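Semley Home Notes
Home | Storage | Small Repairs | Cleaning | About

How to Set Up a Locker You Share With Your Own Bad Habits

Wednesday, September 28, 2022

A metal locker is the most honest piece of furniture ever made. It has a door, a lock and a certain amount of air, and it will hold anything you shove into it until the day you need to find your keys. I have had one at the Zudititz building since June, and it took me most of the summer to stop using it as a trash can with a lock.

Set aside a lunch break. You need a damp cloth, a dry cloth, a bag for garbage and a second bag for the things you will insist aren't garbage.

1. Take everything out. All of it, including the sock. Reorganizing around the pile only gives you a neater pile.

2. Wipe from the top down. Crumbs gather along the back wall and in the corners of the shelf. Dry it well, or you'll be growing rust by the holidays.

3. Check the vents. If your door has slots, don't hang a coat flat against them. Damp gym shoes and no airflow will make you famous in the hallway.

4. Divide by height. Small things go on the upper shelf, where you can see them. Shoes, lunch bags and anything that might leak go underneath -- gravity has never once taken my side.

5. Keep bottles upright and give them a spot of their own. 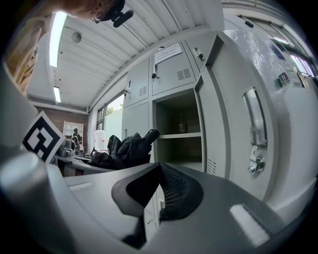

6. Read whatever is taped to the doors. I know. Do it anyway. Ours had rules about overnight storage that I had been breaking with great consistency.

7. Try the key before you load up. If it sticks, tell the front desk while the locker is still empty, and put the spare somewhere other than inside the locker. I've paid for that lesson 2 times.

Then put back half of what you took out. The rest goes home with you tonight, and the bag doesn't get to live in the car.

Shares: 1031 | Comments: 3

tazi_upstairs
Found a banana in step 1. Moving to another locker.

fomholm22
Does a stick-on hook hold on metal? Mine fell off overnight with my jacket on it.

backrowlunch
@fomholm22 Magnetic hook. Get the strong kind and don't hang a backpack on it.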